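The October open day in Trudgate covered 13 homes, all let furnished by Ruletdale. Admission was free and the doors opened at 10 a.m. I had time for three. Aidan Ó Conaill showed us around the second one, which he has looked after since the spring.

The kitchen is small and gets little sun. The bedroom is the better room. It has a big window with a teal patterned curtain, and the bed has a green cover and a turquoise pillow with flowers on it. Laundry was being sorted there during our visit.
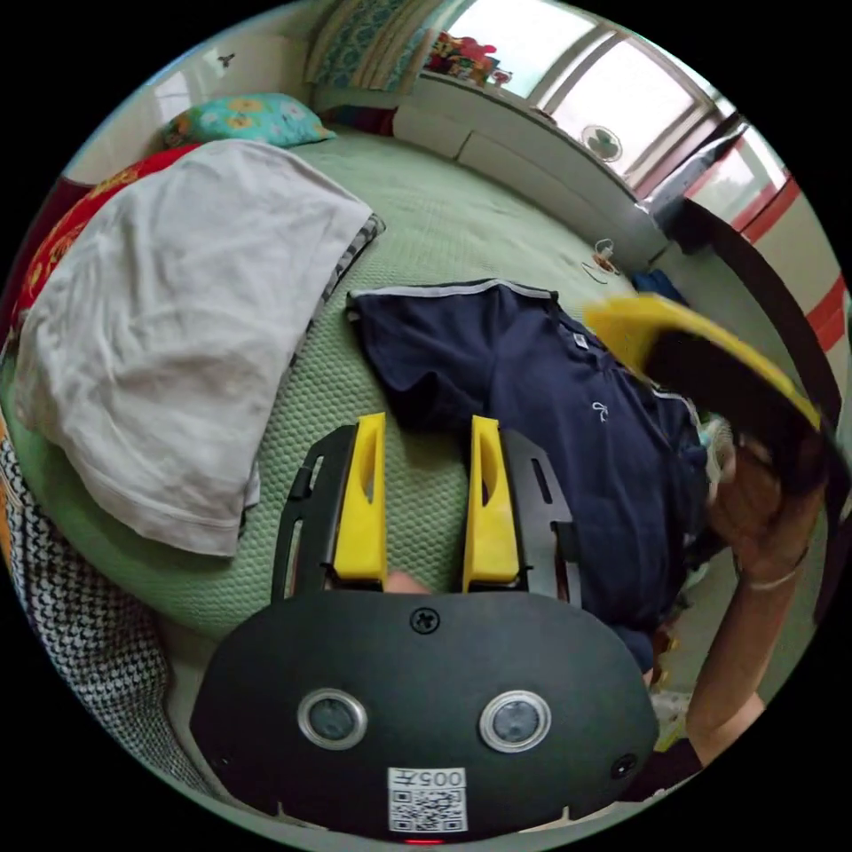
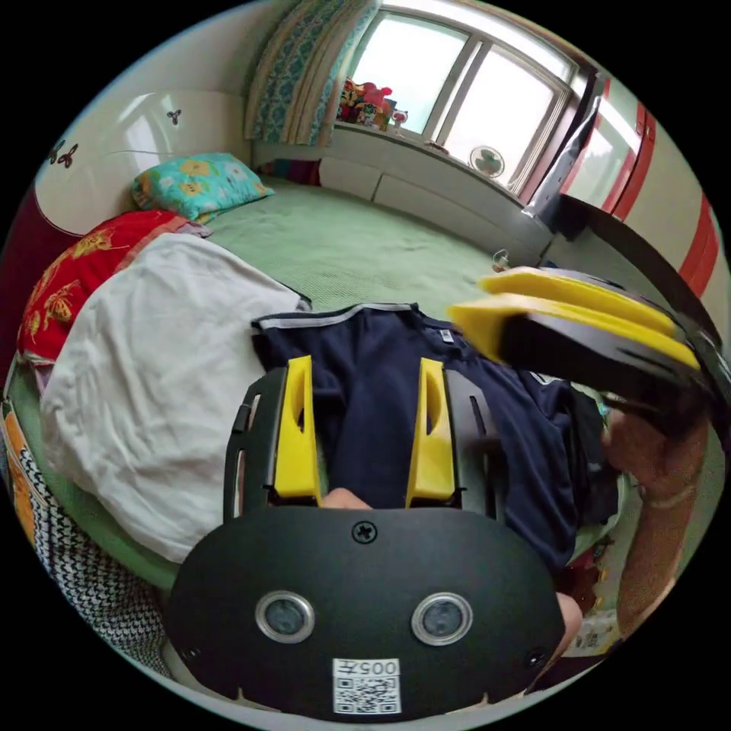 The bedroom at the second house, with the black-and-white patterned cover at the left side of the bed.

Ó Conaill told us the rent is 735 a month with heating included. Storage was the main question from our group. He said the wardrobe stays with the house.

The third home was locked when we got there, so we walked back to the bus. Parking by the gate is limited to 110 cars.

Comments (2)

stivov_reader
Was the third one open in the afternoon?

M. Vidal
I like that curtain. Is heating included in all of them?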